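Stand: 7. Mai 2023

# Drehortregister Levum -- Datenblatt

Das Drehortregister Levum verzeichnet Drehorte, die für Spielfilm-, Serien- und Dokumentarfilmproduktionen gemeldet und freigegeben wurden. Herausgeber ist die Korkeo Filmdienste GmbH. Die Erstausgabe geht auf die Motivkartei der Produktionsfirma Bozkurt zurück, die ihre Unterlagen zur Erschließung überlassen hat. Das vorliegende Datenblatt gilt für Ausgabe 3 und ersetzt alle früheren Fassungen.

## Gegenstand und Umfang

Das Register enthält fast 600 Einträge. Ein Eintrag entspricht einem Motiv, nicht einer Produktion; wurde ein Gebäude für mehrere Filme genutzt, so wird es einmal geführt und mit den betreffenden Produktionen verknüpft. Reine Studiobauten sind nicht enthalten. Motive, deren Eigentümer einer Veröffentlichung widersprochen haben, werden mit der nächsten Ausgabe entfernt und nicht archiviert.

Aufgenommen werden Motive, für die mindestens eine der folgenden Unterlagen vorliegt:

- Motivvertrag oder schriftliche Drehgenehmigung
- Tagesdisposition mit eindeutiger Ortsangabe
- Bestätigung durch die zuständige Gemeinde

Angaben aus Presseberichten genügen für eine Aufnahme nicht.

## Dateien

| Datei | Inhalt |
|---|---|
| `motive.csv` | Stammdaten der Motive |
| `produktionen.csv` | Titel, Gattung, Produktionsfirma |
| `verknuepfung.csv` | Zuordnung von Motiv und Produktion |
| `AENDERUNGEN.md` | Korrekturen gegenüber Ausgabe 2 |

Alle Tabellen liegen in UTF-8 vor, Trennzeichen ist das Semikolon. Leere Felder bedeuten, dass keine Angabe vorliegt; sie sind nicht als Verneinung zu lesen.

## Felder in `motive.csv`

Die Tabelle umfasst 8 Felder:

- `motiv_id`: dauerhafte Kennung, wird nach Löschung nicht neu vergeben
- `bezeichnung`: Name des Motivs in der Schreibweise des Eigentümers
- `gemeinde`: politische Gemeinde nach heutigem Gebietsstand
- `motivart`: Innen, Außen oder beides
- `zufahrt`: Eignung für Lastkraftwagen der Ausstattungs- und Lichtabteilung
- `strom`: vorhandener Anschluss laut Motivbegehung
- `auflagen`: Freitext, etwa Ruhezeiten oder Denkmalschutz
- `quelle`: Art der zugrunde liegenden Unterlage

Das Feld `zufahrt` wurde in der Erstausgabe uneinheitlich gepflegt. Bei älteren Einträgen ist daher vor der Disposition eine eigene Begehung erforderlich.

## Erfassung und Prüfung

Die Unterlagen werden gesichtet, in die Erfassungsmaske Plalludine übertragen und von einer zweiten Person gegengelesen. Weichen Motivvertrag und Tagesdisposition voneinander ab, gilt der Motivvertrag. Arbeitstitel werden durch den Verleihtitel ersetzt, sobald dieser feststeht -- der Arbeitstitel bleibt in `produktionen.csv` als Nebenform erhalten. 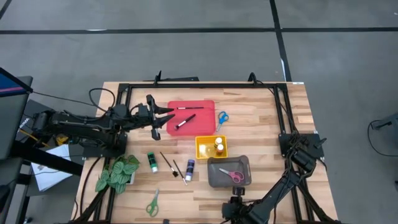 Koordinaten werden bewusst nicht ausgegeben. Bei Privathäusern endet die Ortsangabe auf der Ebene der Gemeinde; die genaue Anschrift kann von Produktionsfirmen mit berechtigtem Interesse schriftlich angefragt werden.

## Bekannte Einschränkungen

Ländliche Motive sind überrepräsentiert, weil der Bestand Bozkurt überwiegend aus Heimat- und Kriminalfilmproduktionen stammt. Werbedrehs und Hochschulfilme fehlen weitgehend. Eine Aussage über die wirtschaftliche Bedeutung einzelner Regionen als Drehstandort lässt sich aus dem Register nicht ableiten.

## Nutzung und Korrekturen

Die Nutzung zu Zwecken der Motivsuche, Forschung und Lehre ist unter Nennung von Herausgeber und Ausgabe gestattet. Die Weitergabe veränderter Fassungen bedarf der Zustimmung. Ein Eintrag im Register begründet keinen Anspruch auf eine Drehgenehmigung.

Korrekturen sind unter Angabe der `motiv_id` und mit Beleg einzureichen. Meldungen, die bis Ende Juni eingehen, werden in der folgenden Ausgabe berücksichtigt.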